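Preguntas frecuentes sobre piezas pequeñas y pedidos

¿Venden abrazaderas sueltas o solo por caja?
De las dos maneras, y con mucho gusto. En Clastholm sabemos que a veces uno solo necesita reponer la que se le partió al colgar un tubo, así que puede llevarse una, un puñado o la caja de 200.

¿Cómo sé qué medida necesito?
Mida el tubo por fuera, con calma y mejor dos veces, y busque ese número en la tabla del catálogo Lobo. Si queda entre dos medidas, escríbale a Bindu Shenoy, que contesta todas las tardes (¡y tiene una paciencia enorme!).

¿Puedo pedir material eléctrico en el mismo envío?
Claro que sí, va todo junto y paga un solo porte.

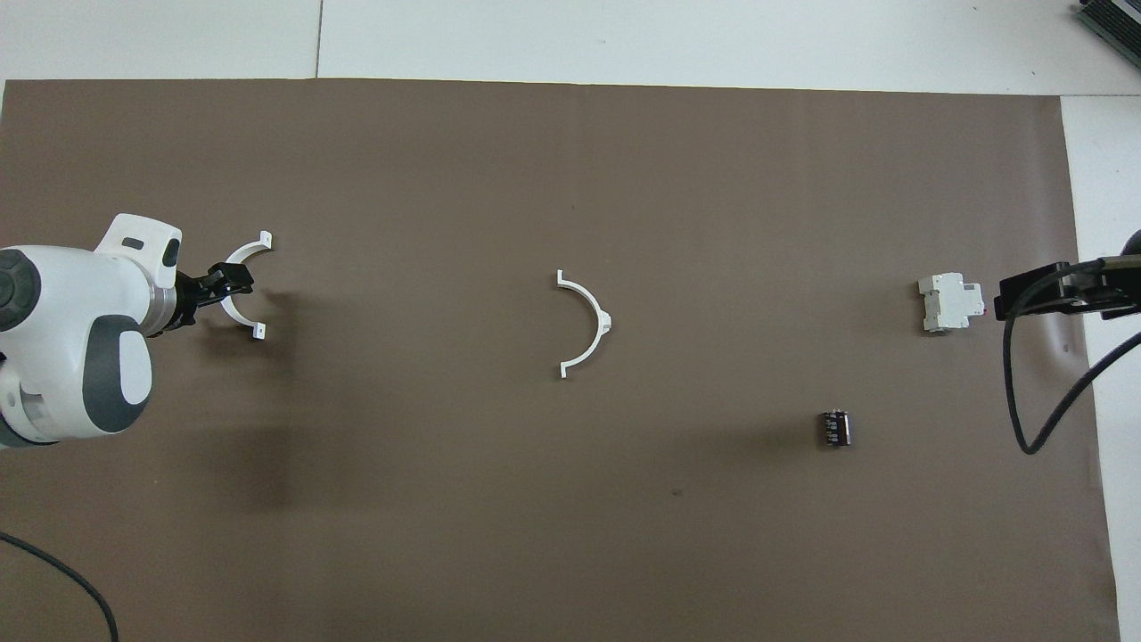
Catálogo Lobo, pág. 73

Los soportes blancos de media caña llevan una pestañita plana en cada extremo, con su agujero en el caso del de la izquierda, y el interruptor modular es de los que se enganchan en carril DIN. Para pedirlos basta con indicarnos la página y la cantidad.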